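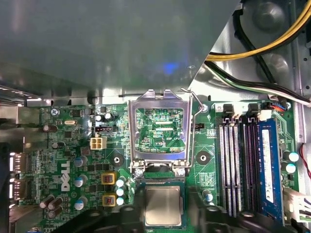
Ticket: Wrist view too dim during CPU placement, episodes flagged by the uploader
Project: Skendthorpe
Status: Open, workaround in place
Opened: 1 November 2024

Hi all, and thanks in advance for reading, I know my tickets run long!

We're collecting the processor placement task at the Dijkstra bench, on the open Dell desktop with the load plate up. The uploader keeps putting our episodes in the "low contrast" bin. Out of the last batch of 50 it flagged 20, and every one of those went bad in the same stretch, when the chip is just below the socket and the operator is lining it up. The approach is fine, and so is the retreat.

What I've tried so far, in order:

Cleaned the wrist lens with the soft cloth from the kit. No change in the flag rate, though it probably needed doing anyway.

Restarted the Wurer recorder and loaded the April settings file again, in case somebody (quite possibly me) had saved over it. Same result.

Looked at the light. The big gray metal panel of the case throws a shadow over the board, right across the part we care about, and the gripper fingers are dark to begin with. The auto exposure seems to be chasing the heat spreader, which is silver and fairly bright, and it lets everything else sink. I moved the bench lamp lower and over to the memory side, and the fine traces inside the load plate got a good deal easier to see on the monitor.

Locked the exposure by hand after the lamp move and recorded 4 short episodes. All of them passed! I was so pleased I went and told the people at the next bench, who were very kind about it.

Now the part I need help with. With exposure locked, the pickup at the start of the episode comes out too bright, and you can barely tell which corner of the chip has the marker. That matters to us, as the labelers use it to mark orientation. I could switch exposure halfway through, but then the model may learn that a brightness jump means "start lowering," and I'd hate to bake that into the whole set. We already have 1,130 episodes in there with auto exposure on.

Questions for the Unulari support folks:

Can the recorder hold exposure within a range, so it drifts a little but doesn't chase the heat spreader?

Is it all right to mix the locked episodes in with the older ones, or would you like them under a separate tag? I've tagged them "lamp-low" for now and can rename them easily.

Should the flagged episodes be kept? The placements themselves look good to me, and I'd be sorry to throw them out over a shadow.

Update, same afternoon: a small strip of matte tape on the lamp shade took the edge off the pickup glare. You can make out the corner marker again if you zoom in, but I wouldn't call it fixed. I'm leaving the lamp where it is and holding off on new recordings until I hear from you. The settings file and the uploader log are attached.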